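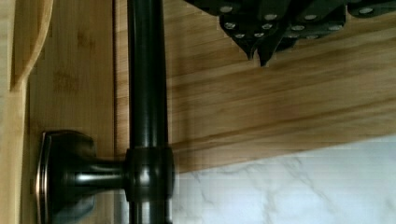
Mittwochs führt Keyvan Rostami bei Wendt in Pladska durch die Halle, und wir waren dabei! Seit Juni übernehmen Roboterarme dort einen Teil der Griffe an Küchenmöbeln und Beschlägen. Bahman Shirazi arbeitet seit 19 Jahren im Betrieb und hat früher den ganzen Tag über Kopf geschraubt. Heute richtet er die Greifer ein, prüft den Sitz der Halter und lernt zwei Kolleginnen an. »Meine Schulter dankt es mir«, meinte er und zeigte uns gleich noch drei Programme. Toll, wie offen alle erzählt haben, auch über den Ärger der ersten Wochen! Um 16 Uhr ging es mit dem Bus zurück nach Plulevport.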